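### 3.2 Study area and trail survey

The Joltthorpe trail network covers the northern half of a forested ridge above the town of the same name. It has one main route, the Bennani Loop, and a set of unsigned side paths made by anglers and berry pickers that have never been drawn on an official map. Several of these side paths end at small ponds. The largest, Jolline Pond, can be reached from three different points on the loop, and hikers we met used at least four names for it. We use the name printed on the 64-page visitor booklet.

Elevation on the loop ranges from the valley floor to just above 3000 feet. Snow stays in the shaded gullies on the north side well after the south side has cleared, and this affects where people walk. When a drift covers the tread, hikers go around it, and the detour often becomes a second path by the end of the season. Earlier work on this kind of trail widening has mostly looked at mud. We found very little on snow, and what there was dealt with open alpine ground where the route is marked by cairns.

The survey was done on foot. Two observers, Ouali and Chou, walked the full loop and every side path that could be followed for more than 25 yards from the junction. Paths shorter than that were marked as a point only. Each observer carried a handheld GPS unit and a paper field sheet, and the two tracks were compared at the end of each walk. Where they differed by more than the width of the path, the segment was walked again. Under heavy canopy the GPS tracks wandered enough to put the walker in the creek, and for those segments we relied on compass bearings and a measuring wheel.

We recorded tread width, surface type, slope, and the presence of a parallel path. Tread width was taken at fixed intervals with a folding rule laid across the bare ground between the edges of living vegetation. This is harder than it sounds in old forest, where the ground may be bare for yards on either side. In those places we measured the compacted strip only, which both observers tested with a boot heel before agreeing on an edge.

Soil and litter samples were taken at each junction and at the shore of each pond. They were carried out in cloth bags, sorted into trays on a countertop, and left to air before weighing. The sorting step followed the method described in Section 3.1 with one change: stones larger than a thumbnail were removed by hand and weighed separately, as they made up most of the mass in samples from the upper gullies.

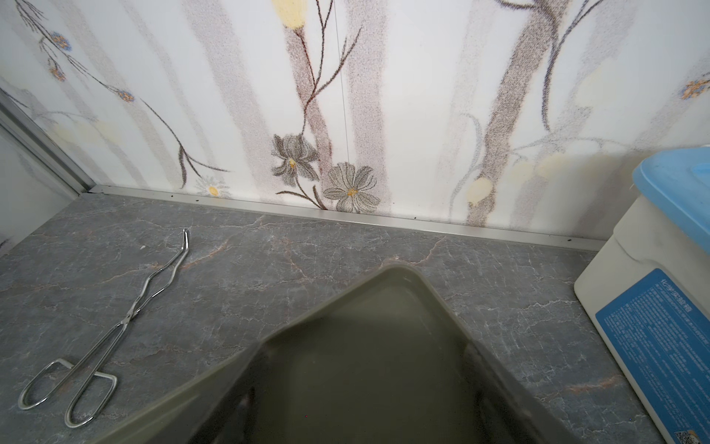
**Figure 4.** Translucent plastic tray held above a dark, veined countertop.

Samples from the pond shores gave more trouble than the rest. They held a large share of needles and fine roots, which float and stick to the sides of any container, and the weights from repeat sortings did not agree as well as we wanted. We kept these samples in the data set but report them apart from the trail samples in Section 4.

### 3.3 Hiker interviews

Interviews were held at the main trailhead and at the junction above Jolline Pond. Adults leaving the trail were asked whether they would answer a short set of questions. Groups were treated as one respondent and were asked to choose a speaker, although in practice most groups answered together. The questions covered the route taken, the use of maps or phones, whether the party had left the main trail, and if so, why.

We did not ask people to mark their route on a map at first. After the first few interviews it was plain that spoken accounts could not be matched to the network, mainly because of the different names in use for the ponds. A printed map was added, and respondents drew on it in pencil. Interviews done without the map were dropped from the route analysis and kept for the remaining questions.

Weather limited the work more than we had planned for. Thunderstorms built over the ridge on many afternoons, and we left the upper junction whenever thunder could be heard. As a result the afternoon interviews come mostly from the trailhead, and hikers who turned back early are likely to be overrepresented. The September interviews are less affected, as the afternoons were settled by then and both stations could be staffed until dusk.

### 3.4 Navigation aids

Respondents were grouped by the main aid they had used: a paper map, a phone application, a dedicated GPS unit, or none. The most common phone application was Stokamico, which shows side paths drawn by its own users. Some of these paths match ours closely. Others cross ground where we found no tread at all, and in 6 cases a drawn path ran straight over a cliff band that has to be passed on one side or the other. We did not try to find out how these lines were made. For the analysis, a party was counted as following an application only if the speaker said that the screen had been checked at the point where they left the main trail.

Parties who carried an aid but had not looked at it were placed in the group with none. This decision moves a fair number of respondents, and Section 4.3 gives the results both ways. It has the largest effect on the parties bound for Jolline Pond, many of whom had been there before and were following habit, or following another party they could see ahead of them on the snow.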